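Abschnitt 4: Sauerteigstarter ansetzen und das erste Brot backen

So, jetzt wird es ernst! Wenn ihr Abschnitt 3 durchhabt, steht euer Gärautomat (meiner ist der Fokimley, die Schritte passen aber auch für den älteren Clavex) sauber ausgewischt auf der Arbeitsplatte und hat einmal leer durchgeheizt. Falls nicht: bitte kurz zurückblättern, der Geruch vom ersten Aufheizen muss wirklich nicht in den Teig.

4.1 Starter ansetzen

1. Glas heiß ausspülen und ganz abkühlen lassen. Ich nehme ein hohes mit geraden Wänden, da sieht man viel besser, wie weit der Starter steigt.

2. 42 g Roggenvollkornmehl und 42 g lauwarmes Wasser verrühren, bis keine trockenen Nester mehr drin sind. Die Menge klingt krumm, ich weiß, sie stammt von Notburga Ruchti, die mir damals das Backen beigebracht hat, und ich hab sie nie geändert.

3. Deckel nur auflegen, nicht zudrehen.

4. Glas in den Automaten stellen, Programm „Starter“ wählen und 12 Stunden laufen lassen.

5. Umrühren, die Hälfte wegnehmen, wieder mit denselben Mengen füttern. Das Ganze so lange wiederholen, bis sich der Starter nach dem Füttern zuverlässig verdoppelt.

Achtung: Ein fest verschlossenes Glas kann unter Druck geraten und platzen. Also wirklich nur auflegen!

Hinweis: Am zweiten oder dritten Tag riecht es manchmal streng, ein bisschen nach altem Käse. Weitermachen. Wenn sich aber rosa oder pelzige Stellen zeigen, alles wegwerfen und neu anfangen, da gibt es nichts zu retten.

4.2 Hauptteig

Am Abend vorher den Starter noch einmal füttern. Im August, wenn die Küche sowieso schon warm ist, lasse ich den Automaten dafür aus und stelle das Glas einfach in die Speisekammer.

1. Mehl und Wasser mischen und eine halbe Stunde zugedeckt stehen lassen.

2. Starter dazugeben, danach das Salz. Gut durchkneten, von Hand oder mit der Maschine auf kleiner Stufe.

3. Teig in die mitgelieferte Wanne legen. Bitte höchstens bis zur unteren Markierung, er geht noch ordentlich auf.

4. Programm „Teigruhe“ starten. Der Automat piepst, wenn gedehnt und gefaltet werden soll. (Den Ton kann man leiser stellen, dazu die Uhrtaste lang drücken. Hab ich erst nach Wochen gefunden!)

5. Mit nassen Händen den Teig von allen Seiten zur Mitte falten, Wanne zurück, Deckel zu.

Hinweis: Wer zwischendurch ständig den Deckel lüpft, kühlt den Teig aus. Ich schreibe das vor allem für mich selbst auf.

4.3 Backen

1. Ofen samt Topf auf 229 Grad vorheizen. Bei meinem Naylor lässt sich das gradgenau einstellen, bei einem Drehknopf zielt ihr eben auf knapp 230.

2. Teig aus dem Gärkorb auf Backpapier stürzen und einschneiden, nicht zu zaghaft.

3. Mit dem Papier in den heißen Topf heben, Deckel drauf.

4. Wenn das Brot schön aufgegangen ist, Deckel abnehmen und den Ofen auf 200 Grad herunterdrehen. Dann backen, bis euch die Kruste gefällt.

Achtung: Topf und Deckel sind nach dem Vorheizen glühend heiß, und den Deckelgriff fasst man erstaunlich gern gedankenlos an. Dicke Handschuhe, beide Hände, und Kinder und Katzen bitte vorher aus der Küche.

4.4 Auskühlen und kleine Brötchen

Aus demselben Teig mache ich gern ein paar Brötchen, die kommen ohne Topf aufs Blech. Beim Auskühlen brauchen sie genau wie der große Laib Luft von unten, sonst wird der Boden weich und die ganze schöne Kruste ist dahin.

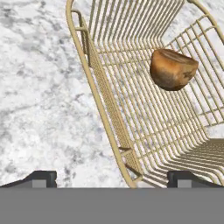 Wartet mit dem Anschneiden, bis der Laib innen wirklich kalt ist, auch wenn es schwerfällt. Cillian Ó Flaithearta schneidet seinen grundsätzlich noch dampfend an und beschwert sich dann bei mir über die klebrige Krume. Brötchen sind da gnädiger, die darf man lauwarm essen, am besten mit Salzbutter!

Aufbewahrt wird das Brot in einem Leinentuch oder im Tontopf, mit der Schnittfläche nach unten. Meiner ist von Serero und hat ein Loch im Deckel, das offen bleiben soll.

4.5 Nach dem Backen

1. Automaten ausstecken und abkühlen lassen.

2. Wanne mit kaltem Wasser einweichen. Heißes Wasser verkleistert die Teigreste.

3. Innenraum feucht auswischen, Deckel offen stehen lassen.

4. Den restlichen Starter füttern und in den Kühlschrank stellen. Einmal pro Woche möchte er frisches Mehl, dann hält er ewig.

Wie ihr einen vernachlässigten Starter wieder munter bekommt, steht in Abschnitt 5.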